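Lillwood Help > Clubs and school projects

Sim arm keeps missing the part on the table, please help

Posted in August by vukcevic_z

Hi all. I help with the after-school robotics club, two of us running it, mostly 14 and 15 year olds. We're doing the Varano challenge, the simulated round, so no real hardware till later. Task is pick up the small part near the middle of the table and put it by the upright piece. Arm comes down over the rear-centre bit of table more or less, fingers close, nothing in them. Out of 22 tries last night we got 5. Kids are fed up.

We're using the old factory hall as the background, the one with the furnace and the console, with the table just hanging there over the floor. Black arm, small teal and black part, tall pale piece stood next to it.
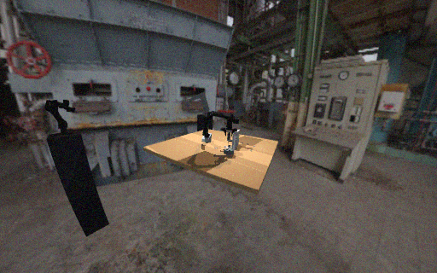 Things we've tried so far. Slowing the arm right down. Making the part heavier. Starting the approach from the other side, which was worse. One of the lads wants to swap the whole hall for a plain grey room but I'd rather not, the entry gets marked on the full set and it took them ages to pick. Could it be the shadows? They're pretty hard and the network only gets the camera picture, no positions. Deadline is end of the month.

Thanks, Živko Vukčević

2 answers

drevorow_dad
Same thing happend to us last year. Restart it and check you're on the newest version. Also our laptop was too slow, borrowed a better one and it was fine after that.

hannelore.p
Wouldn't blame the hall yet. First thing, take the network out of it. Feed the arm the true position of the part straight from the sim and run your 22 again. If it still misses, it's the grip: finger height, friction, closing too early. Ours was closing 5 mm too high, took us a week to find.

If it picks fine with true positions then yes, it's the seeing side, and shadows are a fair bet. Don't bin the background. Move the light a bit every run, change brightness too, and retrain on that. Keep the tall piece in but shift it about, if it's always in the same place the network learns that instead of the part.

And put the weight back how it was. Heavier just makes it slip.

vukcevic_z
Cheers, did the true position thing at tea time. Still missing most of them so looks like grip. Will lower the fingers tomorow and report back. Laptop is new so not that I think

Contact us | © Lillwood Help | Back to top
We use cookies to keep you signed in. By carrying on you accept this.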